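Sealing Stone: Questions for a Countertop Restorer

Hartmut Kramer has repaired and sealed stone countertops in Witville for 12 years. He works alone, mostly in private kitchens, and most of his calls concern marble.

The usual complaint is a dull ring near the sink or stove. Owners describe it as a stain. "A stain is material inside the stone," Kramer says. "A ring from lemon juice is an etch. The acid has dissolved a little of the surface. No sealer prevents that, and no cleaner removes it." 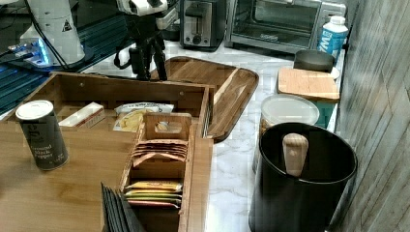 His test for sealer is simple. He puts a spoonful of water on the stone and waits 15 minutes. If the spot darkens, the stone is taking in water and can be sealed. If it stays the same color, he leaves it alone. Excess sealer dries on top as a haze and has to be stripped.

For light etches on a polished top he uses a marble polishing powder and a damp felt pad. Deeper ones need diamond pads, starting at 400 grit and moving up. "People start too fine," he says. "They polish the scratch and it's still a scratch."

Honed finishes are easier to live with, in his view, though they show oil sooner. He treats oil spots with a paste of baking soda and water, covered with plastic overnight and then left open until dry. Old spots may need three rounds.

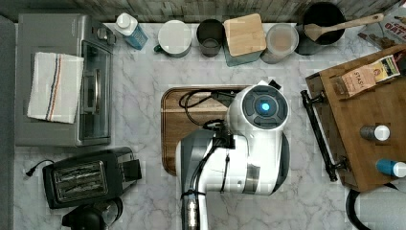 Asked about daily care, Kramer recommends a neutral soap, a soft cloth and a rinse. Vinegar is out, as is any bathroom product sold for lime scale. He is less strict about hot pans than some installers. The stone will usually take the heat, he says, but a seam filled with resin may not.

He turns down jobs where the slab moves under hand pressure. "That's a cabinet problem. Call a carpenter first, then call me."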